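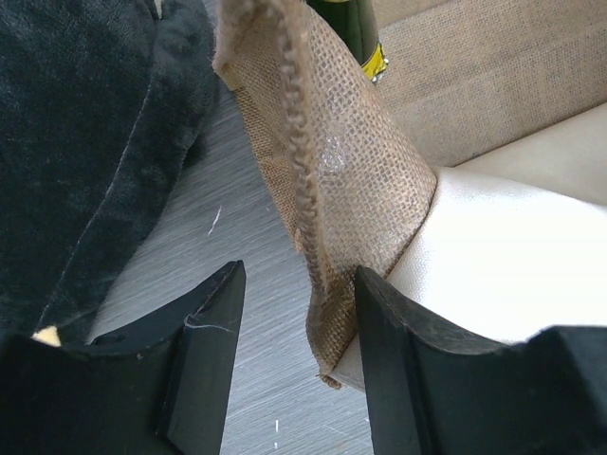 *Burlap bag, braided seam on the left.*

# Simance Bag Packing Notes and Item Records

This folder holds the item records for the Simance bag packing set: what goes into the bags, how each item is named, and how a finished pack is written down. There are 467 records, one per pack. The work was done in December on one table, with the same small stock of bags and goods throughout.

## What is in the folder

- `packs.csv` - one row per pack, 467 rows
- `items.csv` - the item list, 37 rows
- `bags.csv` - bag type, handle type, lining, wear notes
- `notes/` - free text, one file per session

Item names are lowercase with underscores. Spelling was cleaned up once, at the end, so older names in `notes/` may not match `items.csv`. Where they differ, go by `items.csv`.

## Bags

All bags in the set are soft and open at the top. Burlap was picked over stiff paper for most packs as it can be folded down and reused. It also sags, so the `mouth` field records how the bag stood before the first item went in: `open`, `half`, or `closed`.

Packing order is simple:

1. Open the mouth as wide as it will go and push the side panels out.
2. Put glass in first. A bottle leaning in a corner is fine and is logged as `tilted`. Do not straighten it after logging.
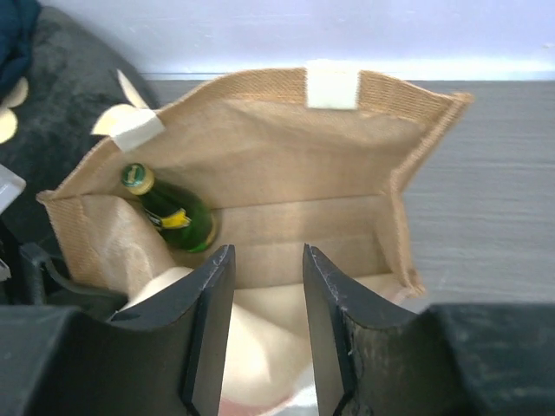 3. Add boxed and canned goods next, flat side down.
4. Soft goods go on top. Plush toys count as soft goods.
5. Fill in the row in `packs.csv` before the bag is emptied again.

If a side panel falls inward during packing, leave it and set `panel_in` to 1. It happens a lot with the wider bags.

## Wear

Burlap sheds. Edges fray first, usually at the corners, and the loose threads end up on everything else on the table. We used a four-level wear score, where 1 is a clean edge and 4 is a corner that has started to come apart. The score is for the worst spot on the bag.
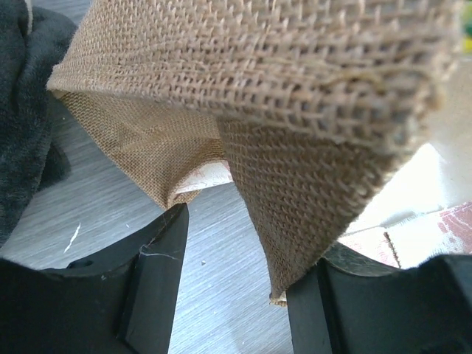
A bag scored 4 stays in use until a seam opens. After that it goes into the repair box and its ID is retired. Don't give an old ID to a new bag - two early rows had this problem and were fixed by hand.

Creases are not scored. Fold lines come and go between sessions and we could not agree on them.

## Soft goods

Plush toys are named by main color first, then by the detail that tells them apart, for example `plush_black_flower`. Do not guess at the animal. Earlier names tried to and caused duplicates.

Long fur picks up lint from the bags. Shake the toy out before packing, but there is no need to brush it. Lint is not logged.
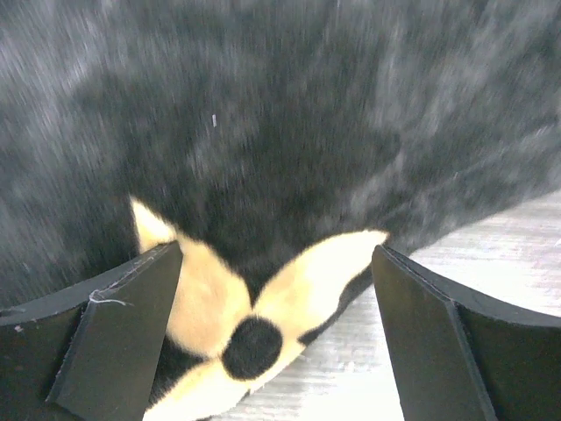

**Maintained by:** Pririer Packing Team, Gkikas building

## Known gaps

- 100 rows have no `mouth` value. The field was added later.
- Bottle contents were never recorded, only glass color.
- Item weights come from a kitchen scale and are missing for anything too wide to sit on it.
- `notes/` has no file for the first Tuesday session.

## Changes

- Renamed `sack` to `bag` in all files.
- Merged the Wirier item list into `items.csv` and dropped the repeats.
- Split `handle` from `bag_type`.

Corrections are welcome. Please send the row number and the bag ID together, as item names alone are hard to trace.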